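FOR IMMEDIATE RELEASE
Tuesday, March 8, 2022

Brenbridge households asked to clear out the fridge before they shop

Food waste campaign Kuline starts in Brenbridge this week. Free to join, open to every household in the town and in Flileck. Runs until the end of June.

The idea is simple – look in the fridge first, write the list second. Each household that signs up gets a waste diary, a fridge thermometer and a set of 14 recipe cards for leftovers. Soups, bakes, a decent bubble and squeak. 2000 packs printed, first come first served.

Kuline is run by Kusuma, the Brenbridge food charity. A trial last autumn had 100 households keeping the diary for seven weeks. Bread, salad bags and milk came up most often. Nearly all of those who took part asked to carry on, and many said the weekly shop had got smaller.

Packs can be picked up from Brenbridge library, Flileck village hall and the Kusuma shop on Mill Lane. Opening hours as usual. Sorry, no postal orders at this stage.

Tips from the cards:
Oldest food at the front, top shelf for things that need eating soon.
Keep the fridge at 5C or below.
Freeze bread the day you buy it, sliced.
Use by is about safety, best before is about qualty.
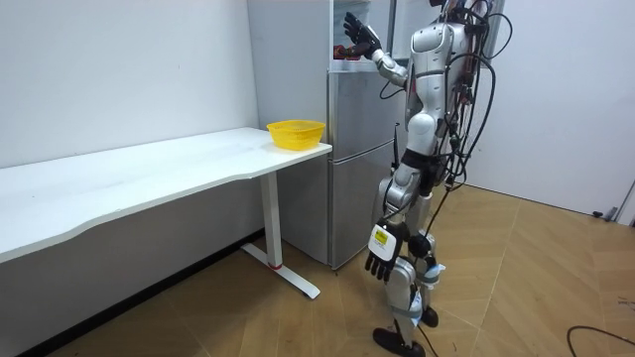

Reaching for the top compartment of a stainless-steel fridge.

Schools and workplaces can also take part. Group packs have a wall chart and a shared diary, ask at the Kusuma shop. Drop-in cookery sessions to follow in the spring, dates to be confirmed. Results from the diarys will be published after the campaign closes.

ENDS

Notes to editors
Kuline is free to all residents of Brenbridge and Flileck. Sample recipe cards available on request from the Kusuma press desk.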